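Pellegrini Opens Clothing Sorting and Folding Room at Brorkach

BRORKACH — Pellegrini, the regional clothing reuse service, announced Wednesday that its new sorting and folding room is in full operation. The room takes over all hand sorting, folding and packing of donated garments previously carried out at the Sidivitz depot.

The Brorkach room handled 1,781 garments in July, its first full month of work. Of these, 152 were set aside for mending and 108 were sent on for fabric recovery. The remainder were folded, packed and released to partner stores.

Garments are laid out singly on broad, pale tabletops, where stains, pulled seams and missing buttons show up readily against the surface. Each piece is checked on both sides, closed at the zipper or buttons, and folded to a standard width before it goes into a box.
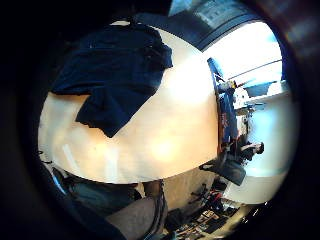

A dark navy garment or cloth on a cream-white tabletop in the Brorkach room.

"Sorting is close work, and it depends on good light and enough table to spread a coat out flat," said Graziella Rizzi, director of operations at Pellegrini. "At Sidivitz our staff were folding on whatever surface was free. The quality of what we send to stores has improved, and so has the working day."

Dark outerwear and sweatshirts remain the most common donations and the slowest to inspect. Under the procedure adopted at Brorkach, these items are handled in the morning hours, with lighter clothing and household linen following after noon.

Boxes are supplied by Drurero under a two-year agreement. The new box holds folded garments upright in a single row, so that store staff can read size labels without unpacking the contents.

Pellegrini expects the room to reach a monthly volume of some 2,000 garments once the second shift begins. The Sidivitz depot will stay open as a drop-off point — hours there are unchanged — and will continue to accept shoes and bedding.

Donors are asked to bring clothing clean, dry and in closed bags. Single socks, pillows and electric blankets cannot be accepted at either location.

Media inquiries may be directed to the Pellegrini communications office.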